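3.2 Handling rules

Operators at the Fandside site followed the Gedar rules for hand-held grippers. An object with a stem is held by the stem, with one finger on each side.

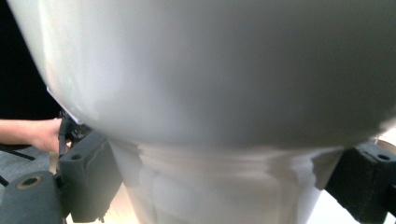 Any recording in which the grip was corrected with a bare hand was marked and kept apart from the main set. Of over 3,000 recordings, 213 were marked in this way. Before each new task the fingers are opened over clear table and the pads are checked for wear. 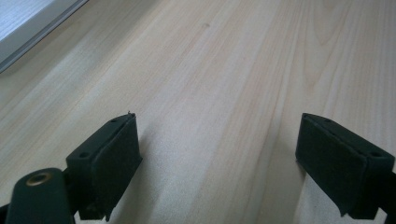 3.3 Two-handed work

The second gripper stays low and open while the first carries a load.

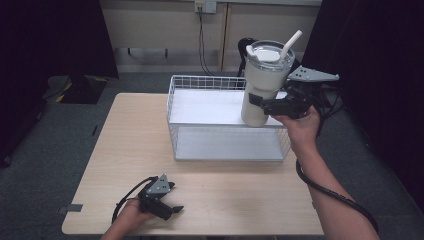
Figure 3. Tumbler held above the upper shelf of a wire basket, second gripper open.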